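Steaming at the table: speaker notes
Drimano kitchen evenings, November session

Start without a slide. Say what the talk covers: reheating and serving steamed buns with a small electric steamer at the table, away from the stove. Twenty minutes, then questions.

First point is layout. Lid goes on one side, plate on the other, steamer in the middle. Decide this before the water goes in. People who skip it end up holding a hot lid and looking for somewhere to put it.

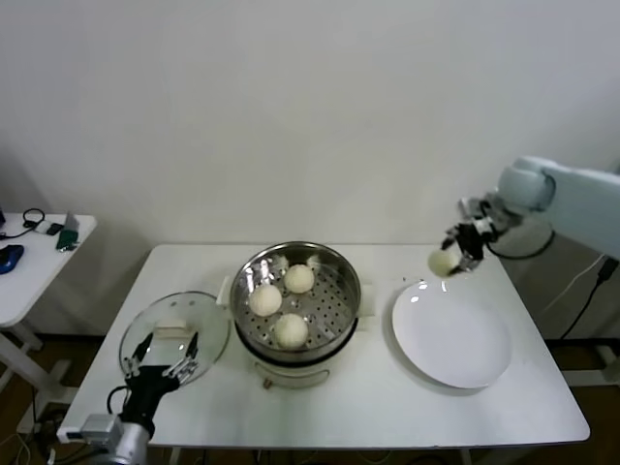
Slide 2. Three buns in the perforated tray, glass lid to the left, plate to the right.

Pause on spacing. Buns swell as they heat and will stick to each other if they touch. Three in a small tray is plenty. If you need more, run a second batch.

Water: 400 ml for my steamer at home. Check the line on yours. Cold buns from the fridge take eight minutes. Frozen ones take longer, and I give them five minutes on the counter first.

Lid: tilt it away from you so the drips run off the far side. A wet lid laid flat leaves a ring of water on the table. Wipe it up before you carry the plate across.

Next, the table itself. Mine was a Purulis, bought secondhand for 100 dollars. A plain white top is easy to wipe and shows every crumb.

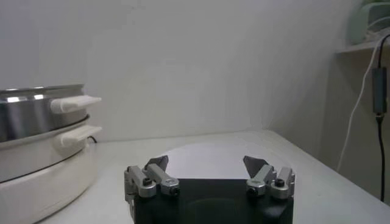 Cyrill Mayrhofer wrote after the last session that he puts a folded cotton cloth under the lid while steaming, and his buns no longer get wet spots on top. He also asked whether parchment squares are worth the trouble. Read this out, then answer: yes to the cloth if the ends are tied up well clear of the base, and yes to the squares if the dough is soft.

Storage comes last. A shelf near the table is handy for dry things such as cloths and a timer. Keep it to one side so steam doesn't go straight up into it.
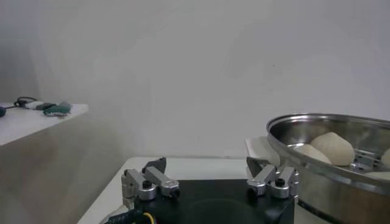
Cooling down. Unplug, take the tray out with mitts, and leave the base alone for half an hour before emptying it. Descale once a month with white vinegar and water. Rinse twice.

Questions. Handout is on the Oria page, number 268.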